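Cotum notebook, May, 4:40 pm

Reran the lift task in Cledholm with the wrist view as the only image input. Maya Farah wanted to know if the policy still needs the overhead view once the cube is close. Trained on 2000 scripted demos, same seed as the Moon runs, no texture randomization yet.

Eval was 929 episodes, 544 successes. The version with both views got more than that on the same start poses, but I lost the exact count when the log rolled over. Need to redo.
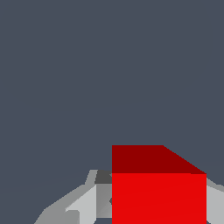
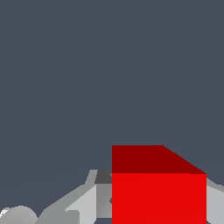 Wrist renders from the eval, red cube and gripper, plain background in both.

Went through 370 of the failures by hand. Most are early closes: fingers shut before the gripper is low enough and the cube gets pushed away. The rest are slow drifts to one side, then timeout. Almost no drops after a good grasp.

My guess is depth. One flat-colored face gives the encoder very little to judge distance from. Two things to try:

Add gripper height to the state vector.
Turn on texture randomization in Skeneo, cube only, background left alone.

Do the height one first, it's a config change. Maya has the GPU until 7, so queue it after that. Also fix the log rotation before anything else gets launched.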